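Zu Besuch bei Zateo: »Das Körbchen ist gemein«

Offene Werkstatt im Januar, und ich durfte schon vor den anderen rein. 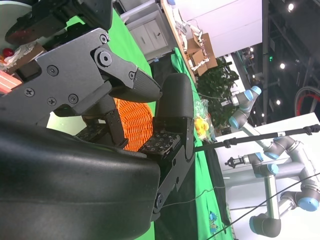
Orangefarbenes Flechtwerk im Griff der schwarzen Hand, dahinter die Tische mit dem grünen Tuch.

Mircea Matei hat mir einen Kaffee in die Hand gedrückt, bevor ich meine Jacke ausziehen konnte, und dann gleich losgeredet. Mir war das sehr recht, ich hatte nämlich 16 Fragen auf dem Zettel und bis zum Einlass keine ganze Stunde. Geschafft haben wir vielleicht die Hälfte, weil er bei jeder Antwort irgendwohin läuft und etwas zeigen will (und weil ich ständig dazwischenfrage, zugegeben).

Matei leitet bei Zateo die Gruppe, die sich ums Greifen kümmert. Sechs Leute sind das, er mitgerechnet. Angefangen hat er bei Anghel, da ging es um Verpackungsanlagen. »Da kam immer dieselbe Schachtel, immer gleich herum«, erzählt er. »Nach zwei Jahren konnte ich die Schachtel nicht mehr sehen. Ich wollte was, das sich wehrt.«

Das Körbchen wehrt sich offenbar. Ich hätte ja gedacht, so ein leichtes Ding sei für eine Roboterhand ein Klacks! Matei schüttelt den Kopf. »Das Körbchen ist gemein. Ein Metallklotz ist hart, da weiß ich, woran ich bin. Geflecht gibt nach, dann gibt es plötzlich nicht mehr nach, und überall sind Rippen. Wenn der Finger zwischen zwei Rippen aufsetzt, fühlt sich das für die Hand ganz anders an, als wenn er obendrauf sitzt.«

Womit wir bei den Noppen wären. Auf den Innenseiten der Finger sitzen Polster mit lauter kleinen erhabenen Punkten, und ich habe natürlich gefragt, ob die nur fürs Festhalten da sind, so wie bei Gartenhandschuhen. Da musste er lachen. »Die Gartenhandschuhe höre ich jedes Mal. Nein, damit tasten wir. Die Kamera sieht ja nichts mehr, sobald die Hand zu ist. Da sitzt dann ein schwarzer Finger vor dem Korb und fertig. Ab da muss die Hand fühlen.«

Ob das denn zuverlässig klappt, wollte ich wissen. Er hat kurz überlegt und mir dann ziemlich offen geantwortet. Für die Vorführung haben sie am Vorabend 39 Griffe hintereinander probiert, und zweimal ist etwas heruntergefallen. »Für einen Messestand ist das super. Für eine Halle in Seltlow, wo das Ding nachts alleine läuft, kannst du es vergessen. Da räumt ja keiner auf.« In Seltlow steht das Lager, für das die Gruppe gerade plant, sehr viel mehr wollte er mir dazu nicht verraten — ich habe es dreimal versucht.

Hinten rechts im Raum stehen die grauen Arme mit den hellblauen Kappen an den Gelenken. Von denen war ich fast mehr angetan als von der Hand, die sehen einfach so freundlich aus. Matei findet das ein bisschen ungerecht. »Alle wollen zu den Armen! Dabei ist ein Arm für mich ein Transportmittel. Der bringt die Hand hin. Interessant wird es auf den letzten zwei Zentimetern.«

Die Steuerung nennen sie hier Genar, das klingt nach Fantasyroman. Woher der Name kommt, habe ich gefragt, und er meinte, der stand auf einem Whiteboard, als er dazukam, und niemand wollte es gewesen sein. Genar entscheidet, wie fest zugedrückt wird und wann nachgefasst werden muss. Früher haben sie die Kräfte für jeden Gegenstand von Hand eingetragen. »Das war eine Tabelle, die wollte am Ende keiner mehr öffnen. Jetzt fangen wir bei ganz wenig an und lassen die Finger nachregeln.«

Und die Angst um die Arbeitsplätze? Die Frage kommt bei solchen Tagen sicher, habe ich gesagt. »Kommt immer, und ich finde sie berechtigt«, sagt er. »Ich erzähle dann, was die Hand alles noch nicht kann. Das dauert meistens länger, als die Leute Zeit haben.« Einen Schnürsenkel zum Beispiel, oder eine Socke auf links drehen. Mein Neffe kann das auch nicht, aber der ist vier.

Kurz vor zehn wurde es draußen vor der Tür schon laut, und ich wollte noch schnell wissen, was er sich für das nächste Mal vornimmt. »Eine Papiertüte mit Brötchen drin«, kam sofort. »Greifen, rübertragen, hinstellen, und die Brötchen sind noch rund.« Dann hat er mir die leere Tasse abgenommen und ist die Leute reinlassen gegangen.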